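Small Town, Big Plate: Planning a Model Neighborhood in LEGO
Project report by Celina Szulc and Kwan-ho Tai

Our project started with a question from Ms. Grabowska's design class: how do you plan a place for people when you only have a little space and very few materials? We picked a neighborhood and named it Trundau. Everything had to fit on one baseplate, and we gave ourselves 5 work sessions to get from first sketch to finished model.

We spent the first session on paper. Kwan-ho drew streets in a grid and I drew them curved, and then we found out that curved streets are really hard when everything has studs! We kept one bend, near the park, and we're both proud of it.

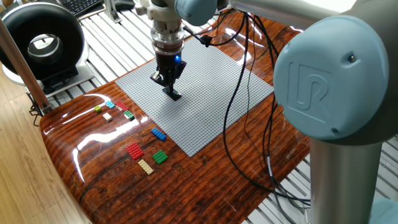 Sorting turned out to be a much bigger part of the work than we expected. In March we had tipped a whole tub of bricks out at once and lost most of an afternoon digging for windows, so this time we only brought out what we needed. We kept the pieces on the bare wood to the left of the gray baseplate, with small ones like the lime-green and light-blue bricks in one cluster and larger ones in another, closer to the front edge. Green meant parks and gardens, red meant shops, and white meant houses. Light blue was for water, although Kwan-ho argued for a swimming pool and won.

The hardest decision was the main square. Our first version had shops on all sides and looked great, but Otis Crenshaw, who tested it for us, pointed out that his minifigure couldn't get in without climbing over the bakery. We took out two shops and got a wide path that lines up with the bus stop — such a simple fix, and we love how it looks from above.

What we would change: more trees, a longer bus route, and a school that isn't right next to the fire station. We also want to try hills by stacking plates under the north side. Otis has already asked to design the second neighborhood, Skellau, and we're saving him the bridge pieces.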